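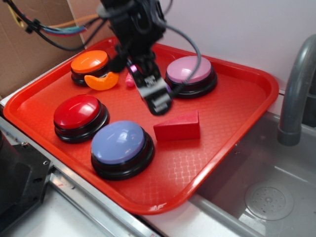
Does eating lunch together make people at work feel less lonely? Going by our diary entries so far, the lunch counts for less than the ten minutes after it, when somebody walks back with you.

June, notebook, 4:40 pm

Okay, so that's the question Randi wrote on top of the shared page this morning, and the answer is mine, and I'm going to regret putting it so firmly. But I've been reading diary entries since breakfast and I want to get this down before I go home and it turns to mush!

Where we are: 400 invitations went out, 370 people filled in the first form, and 75 of them are keeping the evening diary. Kvam is the bigger office (mostly people who moved to town for the job), Graven is the small one where half of them went to school together. I'd have bet money on Kvam being the lonelier place. On the first form it is, a bit. In the diaries I can't see it at all, and I spent most of the morning trying.

The bit that keeps coming up is the walk back. People write one flat line about lunch ("ate with team, fine") and then four or five lines about a chat on the stairs or by the bikes. One woman at Graven wrote that she eats with the same six people every day and has no idea what any of them do on a weekend. Then two days later there's a long happy entry because a man from billing waited while she tied her shoe. I read that one out loud to Bendik and he said "code it as contact, brief," and he's right, that's what the sheet says, but I think the sheet is wrong. We've got brief contact and long contact, and no box for being waited for.

So I've started a spare column. I'm calling it W for now. Rule so far: mark W if the writer says another person slowed down, stayed behind, saved a seat or came back for them. Kerstin wants it stricter (saved seats out, too much habit in it). I'd leave seats in until we've both coded the same 10 diaries and can see how far apart we are. Frøydis, if you read this, please don't look at my marks before you do yours, they're in pencil in the left margin of the printouts.

Moan about Udotero: the evening reminder goes out at nine and a lot of people are answering from bed. You can tell. Everything sounds worse from bed! Ineke asked whether we could move it to seven and I said sure, and then found the setting is locked once a round has started. So round one stays at nine, and round two gets seven, and we'll have to be careful comparing them. Wrote it on the front page of the Miltik folder too, in red, underlined.

Things I still don't get:

People who live alone aren't writing lonelier entries than people with families. The parents' ones are rough. "Talked all day, to nobody over five."

Are the short diaries short because people are fine, or because they're fed up with us? Ask Randi how she handled it last time.

Three people have asked if they can carry on after the study ends. I'd love to say yes, need to check what the consent form allows.

Tomorrow: coding with Frøydis at 9:30, then call the Graven office about the second round. Bring the other printouts, they're on my kitchen table.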